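Cable and Cord Sorters Wanted -- Temporary, Part Time

Waseck Parts & Returns
Posted 15th January

We need people to sort, coil and bag cables. Lots of them. Start as soon as you can.

What it is: we take back used office gear from three companies (Millis, Bednarek, Kerner) and every box comes with a tangle of cords in the bottom. Power cords, thin data cords, chargers, stuff we have to look up. They need to be untangled, wiped down, checked for damage, coiled, tied and put in the right bin. We have 78 boxes waiting and more on the way. The last batch came to 1578 cords so you will not run out.

The work is at a table. White tops, good for spotting dirt and nicks on black cords. You can sit or stand, up to you. One cord at a time please, don't dump the whole box out.

Coils -- long narrow loops or loose round ones are both OK, as long as they hold together when picked up.
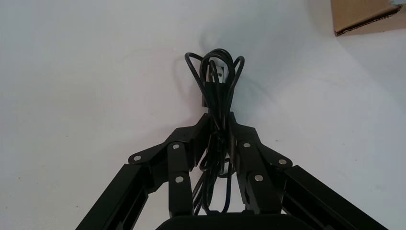
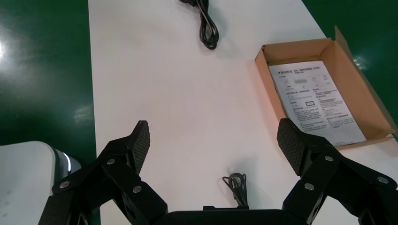
Damaged cords go in the gray tote, no exceptions. Cracked jacket, bent pins, tape on it, anything that looks chewed. If you're not sure, gray tote. Do not plug anything in to test it, testing is a seperate job and those people are already hired.

Hours: morning shift or afternoon shift, pick one. 13 hours a week to start, over that if you want it and the boxes keep coming. Runs through September, maybe longer. Can't promise.

Pay: hourly, paid every 2 weeks. Rate is on the sheet at the front desk or ask when you call. Same rate for everybody on the tables.

You should have:
Decent eyesight, glasses fine
Hands that can do small twisty work for a few hours
Patience with knots
Able to lift a medium box onto a table, or ask someone to

Nice to have but not needed:
Knowing one plug end from another. We have a chart
Any warehouse or mail room work

No degree, no resume. No experience needed, we show you on the first shift and its paid time. Closed shoes. Tie back long hair. Headphones OK in one ear.

Parking in the back lot, use the side door, the front one sticks. There is a fridge and a microwave. Bring your own mug, we are out again.

To apply: come by the front desk any morning we're open and fill out the one page form, or call and leave your name, number and which shift you want. Say "cable tables" in the message or it goes to the wrong person -- we also have an ad up for drivers. If you applied in September and didn't hear back, please apply again, we lost some of those forms.

Six spots open. Filling them as people come in, ad comes down when they're gone.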